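Housekeeping Skills, Unit 7 – Bathroom Vanity: Surfaces and Sequence
Handout, bring to the practical
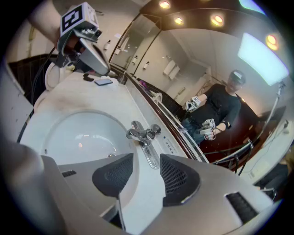 Fig. 1. White oval basin in a marble top, chrome single-lever faucet, small control panel to the right of it. Glass at the back against the mirror.

Recap from last time: dry before wet, top before bottom, toilet gets its own cloths. Always. Cloths for the toilet never come back to the counter, not even rinsed.

Today is the vanity only. Target is 8 minutes from door to door once you know the order. First goes will be slower, fine.

Marble
Soft stone, marks easily. Acids eat it – so no vinegar, no lemon, no descaler, and that includes the Kovix bathroom spray (read the back, it's a limescale remover). Use Illex neutral, diluted, sprayed on the cloth and not on the stone. Wipe, second cloth damp with plain water, then dry straight away. White marble with faint grey veins hides smudges when you look straight down at it. Crouch and look across the top towards the light. Fig. 1 has a few smudges, that counter would not pass.

Dull patch that doesn't wipe off = probably etching, not dirt. Don't scrub. Write it on the room sheet.

Basin
Glossy white, so quite forgiving, but the rim where it meets the stone is where people lose marks. Soft brush round the rim, then cloth round the bowl, then the waste. Rinse. Dry the bowl too, drips dry into spots. If the bowl needs descaling, ask first, and keep it off the stone.

Tap
Single lever: lift it and do underneath. Back of the spout, base, then the top of the handle last. Buff with a dry Vekach cloth, the short-pile one. Chrome shows everything, if you can see a clear reflection of the counter in it you're done.

Control panel
Anything with a light on it gets a barely damp cloth and no spray at all. Don't press along the row of characters while wiping, you may change a setting. One light pass, dry, leave it.

Guest belongings
Phone on the counter, as in the figure: do not turn it over, do not stack things on it. In an occupied room lift it, clean under, put it back the same way up in the same place. Same for clips, cables, hair bits, anything small. Never tidy into a drawer.

Glass
Used or not, swap it. Does not get rinsed in the basin and it does not get polished with a bathroom cloth. Clean glasses go out last, after the mirror, otherwise you get spary on them.

Mirror
Bottom edge where it meets the counter colects splashes. Do it before the stone, the drips land there.

Marking
The Patwary checklist again, 9 points for the vanity, pass is 7. Up to 74 per cent of the unit mark comes from the practical, the rest is the room sheet.

For next time: read the section on tiles and grout, dark tile especially. Bring own gloves.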